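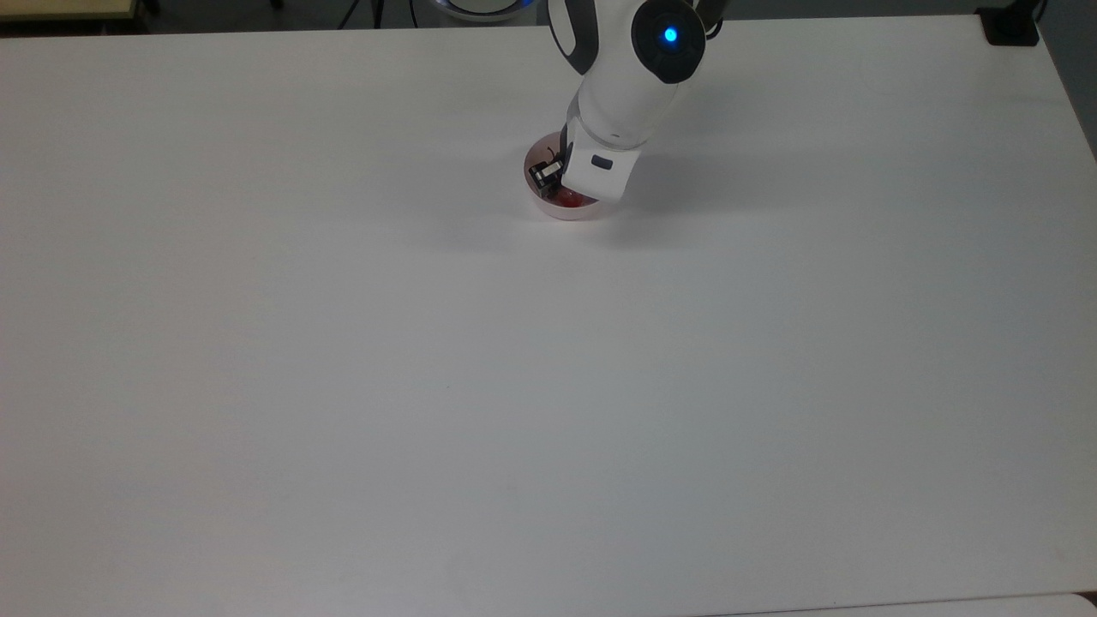 Photo: Vilgot Strömberg / Ostine

About Ostine

Ostine teaches people to serve food in small amounts and look at it properly while they do. We are a school for the last part of cooking, the part between the stove and the person, and we have been told more than once that this can't possibly take two weeks. It takes two weeks. The first of them is mostly bowls.

The school was started by Eftychia Vlachopoulos, who spent 12 years running hotel breakfasts and came away with strong feelings about fruit. She had seen melon cut into stars. She had seen a grape carved to look like a swan, or possibly a duck, and she had been asked to sign off on it. When she left she rented a space on Emcombe Street, bought white tables, and put up a sign that said OSTINE in letters so tasteful that the mail carrier missed us for most of June.

Knut Lindemann joined her the next year. He had been teaching sauce work elsewhere and was tired of seeing it used as paint. Knut runs the savory side, keeps the knives sharp and is responsible for the rule about tweezers (you may own them). Chrysanthi Raptis teaches fruit and dessert. She also does the ordering, so if the berries are good you have her to thank, and if they aren't she will already have called someone.

What we teach

Every course starts with one thing in one bowl. People arrive expecting to build towers, and we hand them a single strawberry. Which side goes up? Does the stem stay on? Should the fruit sit in the middle like a museum piece, or lie down and look comfortable? Students have lost friends over the stem question. Our own position is that it stays on if the person eating has fingers and a spare moment, and comes off if there's cream.

After that we let you have a second ingredient.

The tables are white and the surfaces are matte, and they stay plain through the first week. Linens, boards and candlesticks come in later, once you can do without them. Under a decent light a pale bowl on a white table will show you everything, including the thumbprint. We like a shallow bowl for fruit. A deep one makes a berry look as if it fell down a well, and you end up adding more berries to rescue it, and then you have a bowl of fruit, which you could have had at home for nothing.
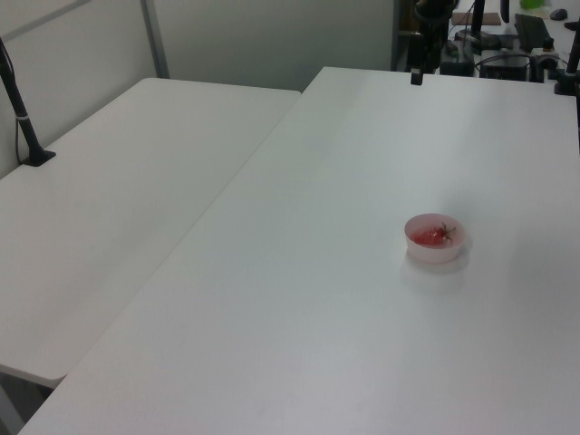

Color gets its own afternoon. Chrysanthi is fond of a faint pink against a strong red, and will defend it against anybody who says the two are too close. Knut prefers gray stoneware for everything, including ice cream. You'll hear both sides, usually at once, and you are free to disagree with either of them as long as you wash your own bowl.

The two-week course takes 12 students. The short course, for people with jobs, is spread over 7 evenings and covers the same ground with less arguing. There is also a Flidlow Evening once a month, named after the landlord's late dog, where former students bring a dish and we all say what we think of it. Bring something you aren't too attached to.

Who comes here

Café owners, home cooks, a retired surveyor with beautiful spacing. People who photograph food for a living and would like it to hold still. Gerasimos Theodorakopoulos took the short course to improve his dinner parties, took it again because the dinner parties had become tense, and now teaches our class on serving at the table. His subject is how to put a dish down in front of someone without announcing it. The class is quiet and very popular.

We don't give grades. You get a certificate, which Eftychia signs in fountain pen, and a set of comments, which you may want to read sitting down.

What we don't do

We don't teach foam or smears. We don't do cake decorating, and for that we send everyone to Esquivel across the street, where they are kind and own a great many nozzles. We can't help you with balloon arches, though we are asked more often than you'd think.

Visiting

The next open house is on 26th June. You can walk through the teaching room, try the first exercise and eat the result. It's a small snack, so have lunch first. The main entrance is at 52 Emcombe Street, up one flight. Parking is behind the building, and the bell works if you lean on it.

Course dates and fees are on the Courses page. For anything else, write to the office and Vilgot will answer, generally by the next morning and generally at greater length than you wanted.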